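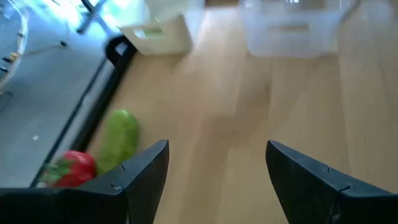 卡斯蒂略(Castillo),1月

打印本页 | 电子邮件发送

关于我们

Pleria是一家从事桌面机械臂操作规程编制、示教数据验收和现场复核的技术服务机构,办公地点与试验间设在卡斯蒂略同一栋楼内。我们不生产机械臂,也不代理任何夹爪或相机。客户送来的是任务说明、设备清单和一批试录数据,我们交付的是一份可以执行的操作规程、一份验收记录,以及一份列明未解决事项的清单。

机构由Giang Chu创办并负责规程编写。Lâm Vi负责试验间、测量器具和复核工作。编写与复核由不同的人完成,同一份规程的编写人不得在复核栏签字。

业务范围

目前承接的工作限于桌面级抓取与放置任务:双指平行夹爪或类似构型,腕部安装相机,工作面为普通桌面,物件为玩具食品、小型日用品、塑料容器等轻质物。重载搬运、焊接、喷涂以及与食品直接接触的作业不在范围内,遇到此类咨询,我们会在首次回复中说明并退回资料。

页首的腕部视角取自玩具食品归位任务的桌面:浅色木纹台面,两侧黑色夹指张开,红色草莓与绿色黄瓜靠在左指尖旁的台沿附近,白色塑料筐和半透明塑料箱在台面远端。本页后文凡举例,均以这类布置为准。

规程的适用原则

一、规程写给操作人员看。每一条只规定一个动作或一个判定,主语明确,不使用“适当”“尽量”“视情况”一类的词。确实需要现场判断的地方,写明由谁判断、判断后记在哪一栏。

二、规程中的尺寸和限值必须有来源。来源可以是设备手册、风险评估、实测记录或客户的书面要求。没有来源的数值在草稿中以方括号标出,定稿时不得保留方括号。

三、适用的法规和公开标准由客户所在地和用途决定。我们在规程附录中列出引用文件的编号与版本,不在正文里复述其内容,也不以本机构的规程代替这些文件。机械臂及整套工作单元的合规评估由具备相应资格的机构进行。

四、规程有版本号。改动一个字也要升版。旧版从试验间撤出,存档件加盖“作废”章后保留。

工作面布置

工作面在每一轮任务开始前按布置图复位。布置图标出台面边界、目标容器的位置和开口朝向、物件投放区以及禁放区。容器的把手孔朝向必须写明,因为换向之后,夹爪的进入路径和腕部相机看到的特征都会改变。

物件距台沿的最小距离由规程单独规定,按物件的形状分级。球形和近似圆柱形物件容易滚动,采用较严的一级;扁平物件采用较宽的一级。靠近台沿的样本对训练有用,但须作为单独的任务条件登记,不得混入常规批次。登记时注明台沿有无凸起的边条,以及物件坠落后的处理方式。

两件物件相互接触或近乎接触时,按“邻接”条件登记。邻接条件下的抓取判定与单件不同:目标物被提起而相邻物随之移动的,记“带动”;相邻物离开投放区的,记“失败”。操作人员不得在录制过程中用手分开物件。

台面以外的区域同样要管理。支架腿、线缆和临时放置的透明件常常落在腕部相机的视野边缘。规程要求在开录前从相机画面和现场两处各核对一遍:线缆不得进入机械臂的运动包络,支架位置须有地面标记,与任务无关的可移动物品要么移走,要么写进背景登记表。登记表不评价背景是否整洁,只记录物品名称和所在侧。

夹爪与相机

夹指装配后须检查四项:指尖对称性、接缝处有无错位、紧固件状态、全开与全闭位置的重复性。检查结果填入夹爪卡。夹爪卡随夹爪走,不随机械臂走。更换单侧夹指视同更换整副夹爪,须重新检查。

腕部相机应能在任务全程看到两侧指尖。指尖完全移出画面的安装方式不予验收。夹指遮挡一部分物件属于正常情况,标注时按可见部分标注,不得凭经验补画被遮挡的轮廓。半透明容器的边缘在强光下不易分辨,标注员应先确认容器外沿,再确认内腔,两者无法区分时选“边界不明”。

曝光与白平衡在一个批次内锁定。画面上部过亮时,先调整遮光,再调整曝光;调整后从新批次编号开始录制。因机械臂运动产生的模糊不作为剔除理由,除非模糊段覆盖了夹爪闭合的时刻。

批次与抽样

标准批次为500段。每段有唯一编号,编号在录制开始时生成,不得事后补编。中断的片段保留编号并注明中断原因,不得删除后顺延。

验收抽样分两步进行。第一步由程序检查时间戳连续性、关节数据与图像的对齐、夹爪开合量的取值范围,对象为全部片段。第二步由人工复看,对象为按抽样表抽出的片段,外加全部标为“带动”“失败”“中断”的片段。人工复看以原速进行一遍,对有疑问处再逐帧核对。

两名复看人员结论不一致时,不取多数,也不由职务较高者裁定,而是回到规程条文。条文能够区分的,按条文改正结论;条文不能区分的,登记为规程缺陷,该片段暂不计入验收结果。我们的缺陷登记簿现有279条,其中大部分涉及遮挡、邻接和容器边缘这三类情形。

安全要求

试验间内机械臂上电期间,至少一人处于急停按钮可及的位置,此人不得同时承担标注或记录工作。调整台面物件之前,机械臂须退至待机位并进入保护性停止状态,状态指示确认后方可伸手。仅凭机械臂看上去静止不得进入工作区。

示教速度与回放速度分别设限。首次回放一律采用低速档,操作人员手持使能装置。首次低速回放无异常,经当班负责人签字后,方可切换到规程规定的速度。

坠落到地面的物件在本轮结束后拾取。录制过程中不得弯腰进入台面下方。

人员要求

操作人员上岗前须完成规程阅读、跟录和独立录制三个阶段。跟录阶段的数据不进入交付批次。独立录制阶段由Lâm Vi或其指定的复核人员抽看,发现未按布置图复位的,退回跟录阶段。

标注员与操作人员可以是同一人,但不得标注本人录制的片段。连续复看的时长由排班表限制,超出部分的复看结论无效,须由他人重做。

项目情况

Cirton项目为我们首个完整执行上述规程的项目,内容是将玩具食品按类别放入两种容器,交付4000段,分八个批次。第三批次因白平衡未锁定整批退回重录,退回通知和重录记录均列入交付文件。

Gitinetti项目以复核为主。客户已有数据和内部规程,我们对照规程逐条检查数据,并对规程本身提出修改意见。该项目共形成意见426条,客户采纳的和未采纳的分列两表,未采纳的附客户书面理由。

两个项目的交付文件属于客户所有,本机构不对外提供。可以公开的是不含项目信息的空白表格,包括布置图模板、夹爪卡、背景登记表和缺陷登记表。

独立性说明

我们不接受设备供应商以验收结论为条件的付款。为某一客户编写规程的人员,不参与该客户同一批数据的最终验收。客户要求合并这两项工作的,我们只承接其中一项。

验收记录只说明所检数据与所列规程版本的符合情况,不构成对机械臂、夹爪或训练所得模型性能的证明。引用验收记录时应完整引用,包括规程版本号、批次编号和未解决事项清单。

资料提交

咨询时请附以下资料:任务说明;机械臂与夹爪型号;相机安装位置的照片或图纸;台面尺寸;物件与容器清单;试录数据不少于20段,其中应包含未成功的片段。只提交成功片段的,我们会要求补交。

资料齐备后由Giang Chu出具范围确认书,写明承接内容、引用文件和不承接的部分。范围确认书经双方签字后开始计算工期。签字后新增的物件或容器按变更处理,须更新布置图,并重新走一遍夹爪与相机检查。

规程草稿的意见请写在意见表中,注明条款号。电话中提出的意见由接听人整理后发回确认,未经确认的不作修改依据。

打印本页 | 电子邮件发送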